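Lonlow Settlement Support: progress report to the Julline Fund

Dear Grethe and everyone at Julline,

Thank you again for your patience while we pulled our figures together. It has been a full few months, and I'd like to give you a proper sense of them as well as the numbers.

Since the river flooded the lower streets, 1,218 people have registered with us after leaving their homes. Of those, 562 have moved into longer-term housing, most of them in Praken, where the council has been very good about waiving bond payments. The other families are still in short-term units or staying with relatives, and Wycliffe Kaijage and his team ring each household once a fortnight to see how they're travelling.

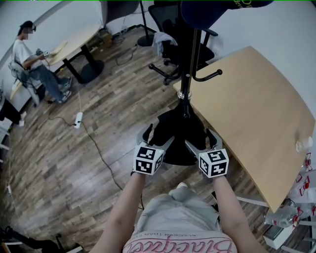 Photo: Elínborg Kragh / Lonlow Settlement Support

Your grant paid for 400 home start-up packs (bedding, kitchen things and a supermarket voucher), and these have all gone out. It also covered 4 part-time caseworkers, whose contracts run to December. Jytte Brøndum has taken on the school enrolments, a bigger job than any of us expected — several children had lost every piece of paperwork they owned, and each school wanted something different.

Legal advice is where we've fallen behind. Our solicitor moved to Ljungberg in the middle of the program and the tenancy clinic was closed for six weeks. It is open again now, with evening appointments from 5.30 pm, and the waiting list is slowly coming down. We would like to carry the unspent clinic money into the next period, if you're agreeable, and I've put the request in with the budget sheet.

With warm thanks,
Elínborg Toft
Program Manager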